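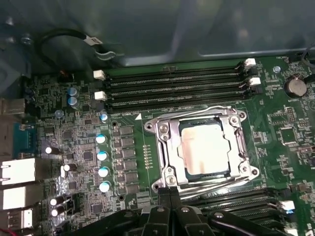

Zuletzt aktualisiert: im April
Lesezeit: 2 Minuten

Um halb sechs aufgewacht und nicht mehr eingeschlafen. Psalm 76 gelesen, danach die Losung. Der Kaffee war alle, also Tee.

Vormittags Besuchsdienst. Frau Atik hört inzwischen sehr schlecht, wollte aber trotzdem singen. Wir haben drei Strophen geschafft, die vierte konnte keiner von uns auswendig. Beim Abschied hat sie nach dem Abendmahl zu Hause gefragt. Das muss ich mit Torunn Fjeld besprechen, sie vertritt uns bis zum Sommer.

Die Kollekte vom Gottesdienst ist gezählt: 788 Euro. 500 davon gehen an die Partnergemeinde in Tolov, der Rest bleibt für die Orgel.
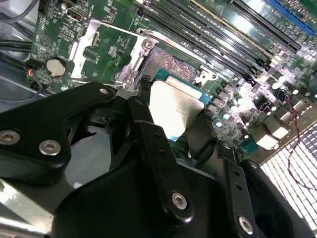
Abends Bibelkreis, wir waren zu siebt. Thema war die Bergpredigt, hängen geblieben sind wir beim Sorgen. Torunn meinte, man könne den Abschnitt schlecht jemandem vorlesen, der gerade die Miete nicht zahlen kann. Ich habe widersprochen und bin mir jetzt nicht mehr sicher. Nächstes Mal machen wir an derselben Stelle weiter.

Auf dem Heimweg Regen. Kurz gebetet, vor allem für Frau Atik. Morgen die Lieder für die Andacht heraussuchen und den Schlüssel zur Sakristei zurückbringen.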